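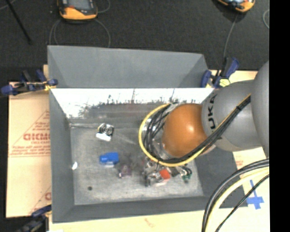 金属料箱与机械臂

分类:项目进展 > 社区棒球

最后更新:2018年4月8日

搜索本站 请输入关键词 搜索

致Barua基金:社区棒球口述史与旧球场资料整理项目进展报告

本报告说明项目自去年10月启动以来的工作情况、经费使用和下一阶段安排。项目由Onon棒球资料室承担,负责人Sunita Begay。

一、访谈

申请书中计划访谈60位老球迷和退役业余球员,目前已全部约定,其中多数完成了第一次录音。受访者年龄偏大,单次录音控制在一个下午以内,需要补谈的另约时间。谈得最多的是Plakton球场拆除前的最后几个赛季,其次是早年的夜场比赛和客队乘船过来的那几年。关于夜场照明是哪一年装的,几位受访者说法不一,我们在文字稿里照录各人原话,另加注释,不作统一。

录音转写比预期慢。主要困难是方言和球员绰号,同一个绰号在不同年代指不同的人。资料室已编了一份绰号对照表,目前先供转写人员内部使用,待受访者家属看过以后再决定是否公开。

二、旧资料整理

共收到记分册165本,其中110本已编目。编目项包括日期、对阵双方、记分员姓名和最终比分。有些册子只写了主队阵容,客队一栏空着,我们按同期的地方报纸补查,补查所得用铅笔写在夹页上,不写在原册上。

球票存根和赛季手册单独装盒。Pisten队捐来的一批手册受过潮,页面粘连,暂时没有翻开,已请市里的纸张修复人员看过,对方建议先平压阴干,入夏后再处理。这一部分原定春季完成,现需顺延。

三、展览

原计划在球季开幕时办一次小型展览,地点是Pisten队主场的二楼走廊。球队方面已经同意,但走廊要到换完地砖后才能使用,开展时间因此改在球季中段。展板文字写完初稿,共分两部分,一部分讲球场,一部分讲看球的人。第二部分用到的访谈摘录须逐条取得受访者签字,还有几份没有收回。

四、经费

录音设备和档案盒的采购已经结束,没有超支。转写费用高于预算,原因如前所述。我们请求把展览运输一项的结余调入转写,总额不变,调整申请表随本报告一并寄出。差旅只用于去外地探访两位搬走的老球员,票据齐全。

五、下一阶段

先完成其余记分册的编目,再把已转写的访谈按赛季排列,做一份简单的索引,供读者到馆查阅。网上目录暂不开放全文,只列标题和年份。球季期间周边停车困难,受访者来馆的时间尽量避开主场比赛日。

另有一事请基金方面答复:几位受访者希望得到自己录音的副本,协议里没有写明能否提供。我们倾向于提供,收到书面意见后即可办理。

Onon棒球资料室
Sunita Begay

标签:棒球 口述史 记分册 旧球场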